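Old towers, new lives

I've been up to my elbows in desktop PCs this November and loving it! Gelel kindly passed us 40 retired ones, and I always start with the board: processor out, socket lever up, then a good look at the contacts.
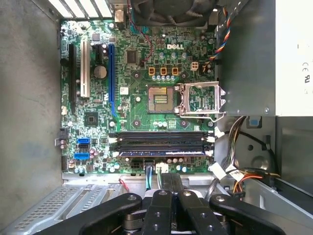 Memory next

Lay the case flat, side panel off, and there's masses of room (well, nearly). Check the clips at both ends of each slot before you push anything in.

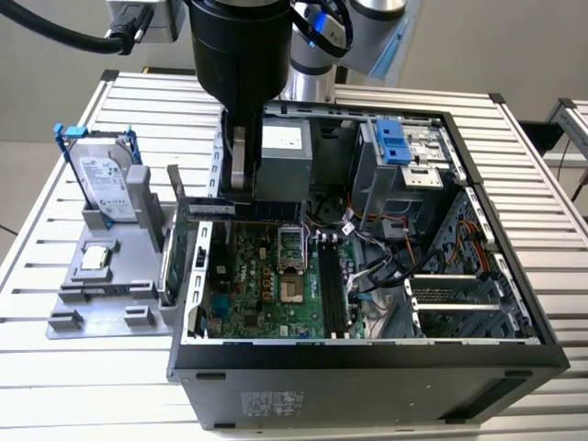

Side off and socket open on one of the old desktops.

Drives are my favourite bit, all those blue plastic tabs and no screwdriver.

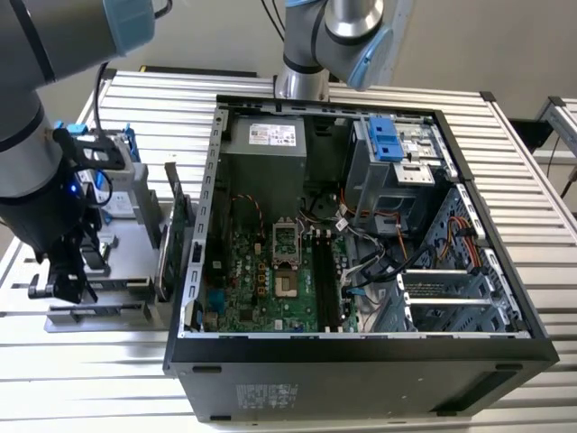
Birsen Özkan wrote in to say she'd label every cable before unplugging it, having once spent 2 evenings guessing.

Fair point, and I've bought a roll of tape. The power leads are the worst for tangling.

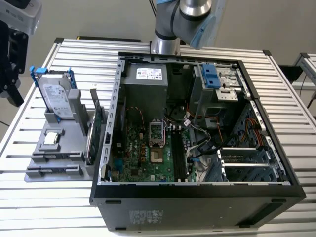

I'm also after spare memory, any size, so if you've a drawer full please drop it off at Clalberg before noon.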